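Cómo grabar demostraciones con dos brazos sin volverte loco (parte 2: la sesión)

En la entrada anterior monté el puesto y prometí contar la parte que de verdad se come las tardes: grabar los ejemplos. Si vienes de cero, léela antes, porque doy por hecho que tus brazos ya responden a la teleoperación y que las cámaras guardan algo que se pueda abrir después (a mí me costó dos semanas llegar a eso, así que paciencia).

Mi proyecto se llama Drorkia y la idea es sencilla de contar: que los dos brazos aprendan a trabajar con piezas pequeñas a partir de grabaciones en las que los muevo yo. Uso Zolmont para teleoperar y Fivel para guardar y revisar los episodios. Si usas otra cosa, los pasos te sirven igual, solo cambiarán los nombres de los botones.

Paso 1. Elige una postura de inicio y respétala

Parece una tontería y es donde más episodios he perdido. Al principio yo empezaba a grabar con los brazos donde cayeran, y el modelo aprendía un arranque dubitativo, como de persona que ha entrado en la cocina y no recuerda a qué iba. Ahora guardo una postura en Zolmont, con nombre y todo, y la cargo antes de cada toma. Quiero los dos brazos levantados, las pinzas separadas una de otra y espacio de sobra para bajar sin rozar el borde de la mesa.

Mira también los cables en esa postura. Tienen que quedar con holgura suficiente para que la muñeca gire entera hacia los dos lados. Yo muevo cada articulación despacio hasta su límite antes de la primera toma y voy mirando si algún bucle se tensa o se engancha.

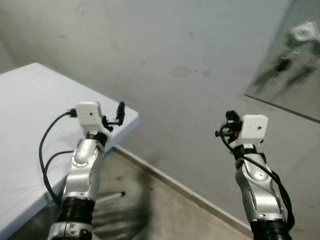
Los dos brazos en alto, con las pinzas negras en sus módulos blancos y el cable del izquierdo por encima de la mesa.

Paso 2. Escribe la tarea en una frase

Una sola frase, con verbo y final claro. «Coger la pieza y dejarla en su soporte» vale. «Ordenar un poco» no vale, porque cada día ordenas de una manera distinta y luego no sabes cuándo parar el episodio. Yo pego la frase en el campo de notas de Fivel y no la toco durante toda la tanda. Si se me ocurre una variante mejor a mitad (¡siempre pasa!), abro una tanda nueva.

Paso 3. Graba tandas cortas

Mi primera tanda tenía 414 episodios grabados casi de un tirón y se nota muchísimo en los últimos: movimientos bruscos, prisas, correcciones raras. Ahora hago tandas de 108 y paro a mitad para estirar las manos. Cada episodio va así:

1. Cargar la postura de inicio.
2. Colocar la pieza en un sitio un poco distinto al anterior.
3. Empezar a grabar y esperar un segundo quieto.
4. Hacer la tarea a ritmo constante.
5. Soltar, retirar la pinza y parar.

Ese segundo quieto del principio luego ayuda un montón al recortar. Y lo del ritmo constante va en serio – si aceleras en lo fácil y frenas en lo difícil, mejor que sea siempre en los mismos momentos.

Paso 4. Vigila la cámara de muñeca

La vista general engaña. Desde arriba parece que la pinza va perfecta y luego, de cerca, los dedos tapan justo lo que el modelo necesita ver. Yo tengo la imagen de la muñeca abierta en grande mientras muevo el brazo, y la general en pequeñito en una esquina.
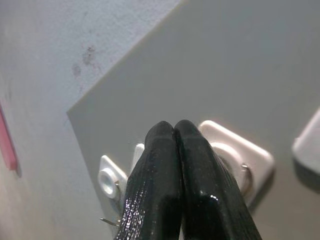
Cuando noto que me tapo yo mismo el punto de agarre, entro con un poco más de ángulo y repito la toma. También me fijo en los brillos: unos dedos negros y lustrosos reflejan cualquier lámpara, y si un día grabas a las cinco de la tarde con sol y otro con la luz del techo, mete las dos cosas en cantidad parecida. Un puñado suelto de tomas con otra luz no me ha servido para casi nada.

Paso 5. Revisa y tira sin pena

De los 619 episodios que llevaba en agosto borré bastantes, y dolió. Mi criterio es borrar si hay un golpe, si se pierde un trozo de vídeo o si la frase de la tarea no se cumple. Los intentos con un fallo pequeño y una buena corrección los guardo, con la etiqueta «recuperación». Con esas tomas dentro, el modelo reintenta el agarre bastante mejor.

Antes de entrenar exporto todo a Ong, que me avisa si alguna cámara va desfasada respecto a las articulaciones. Pásalo después de cada tanda. Yo lo dejé una vez para el final y me tocó repetir una tarde entera.

¿Y cuántos episodios hacen falta? Me lo preguntáis mucho en los comentarios. Mi meta para Drorkia son 4.000, repartidos entre varias tareas, pero entrena algo con la primera tanda aunque salga regular, porque los fallos te dicen qué grabar después. En la próxima entrada cuento cómo hago los recortes y dejo mi plantilla de etiquetas.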